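Camp kitchen tips from six summers at the same pitch

Posted April 28, 2018

We book the same pitch at Pirnia every June, a short walk from the lake, and every year I come home with a few more scribbles on the back of the shopping list. A friend asked me to type them up before the season starts, so this is me finally doing it. Most of it is about washing up and storing food, which I know is not the glamorous side of camping, but it's where our trips used to go wrong! 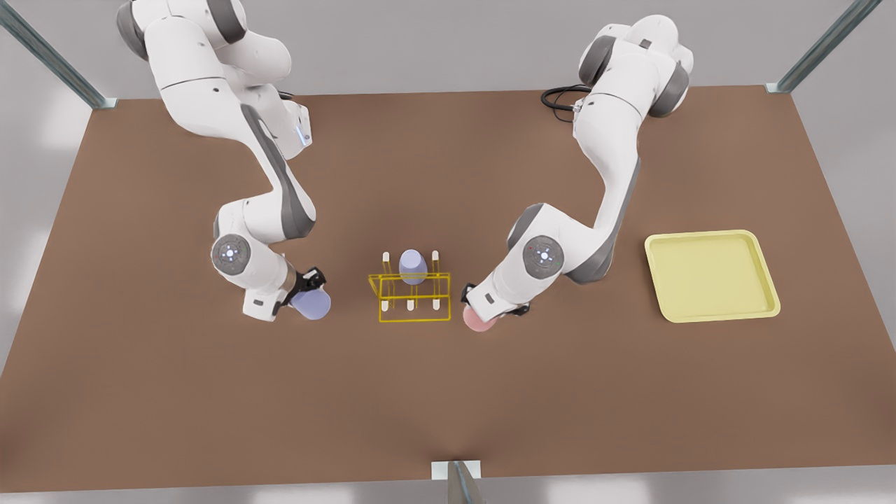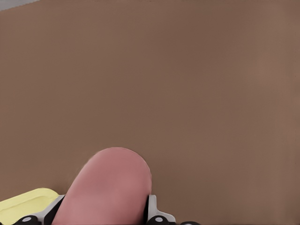
Cup on the yellow rack, empty tray on the right in the first one; big pink rounded shape on plain brown in the second.

The washing-up run

At Pirnia the sinks are up by the shower block, and from our pitch it's uphill all the way. For years I carried everything in my arms and dropped a fork every ten steps. Now it all goes in one deep plastic tub with handles, dirty things at the bottom, sponge and soap in a jar with a lid. The tub is also what I wash in if the sinks are full, so I've stopped standing around in line with a greasy pan.

Scrape before you walk. A silicone spatula gets nearly everything off a plate and weighs next to nothing. For burnt rice (we've all been there), put in a splash of water and a spoonful of baking soda, bring it to a simmer on the camp stove, then go and play cards for a while. Don't do this in aluminum, it darkens the metal.

Drying is where I've changed my mind. I used to towel everything. But dish towels on a campsite get damp and stay damp, and by the third morning they smell like a pond. So now I air dry — cups upside down on a rack with a gap between them, plates on edge — and keep one clean towel for the knives only.

Keeping the cooler cold

Our cooler is a no-name thing from the hardware store in Sillau and it does fine if I treat it right. Chill it the night before you leave. Freeze water in big bottles instead of buying bags of cubes; the big blocks last longer and you can drink them afterwards. Put the meat at the bottom in a leakproof box, then dairy, then the salad things on top where they won't freeze.

Two coolers is better than one if you have the room. Drinks get opened forty times a day with kids around, and the food shouldn't have to suffer for it. Ours lives under the picnic table in the morning and moves behind the car after lunch, following the shade.

Throw a cheap fridge thermometer in there. If the inside has been above 40 degrees for more than a couple of hours, the chicken goes in the trash, and I don't argue with myself about it anymore.

Coffee

I've tried the folding drippers, the press, the fancy little espresso pot. The press makes the nicest cup and is miserable to clean outdoors. What I do now is put the grounds in paper filters at home, one per pot, tie each with kitchen string and stack them in a tin. In the morning it's like making a giant tea bag. Let it steep longer than you think, and give it a poke.

The stove

We took a drive over to Gerkarard one year with its long views and its very windy picnic area, and I learned that a stove in the wind will eat a whole canister to boil one pot. Use a folding windscreen if the maker of your stove allows one, and keep it well clear of the canister so nothing overheats. Put the lid on the pot. And please don't cook inside the tent, not even in the porch bit, not even when it's pouring.

Small things I'd hate to forget

A headlamp hung around a full water jug, with the light facing in, makes a lovely soft lamp for the table.

Clothespins! They close chip bags, hold the tablecloth down and hang up the swimsuits. I pack double what I need and still come home with three.

Crack eggs into a screw-top bottle at home, shake, and keep it next to the ice. Use them within two days.

Spices go in an old pill organizer, washed well. Label the lids, or you will put cinnamon on the potatoes.

The little market at Flores has good tomatoes and bread but shuts for a long lunch, so go early. Cash is easier there.

Sand in the dishes: a soft paintbrush, bone dry, gets it off far better than a wet cloth does.

Before you pack up, wipe the inside of the cooler with white vinegar and water and leave the lid propped open for the drive home if you can. I stick an old sock in the hinge. When we're back it sits in the garage with the sock still in it until the next trip.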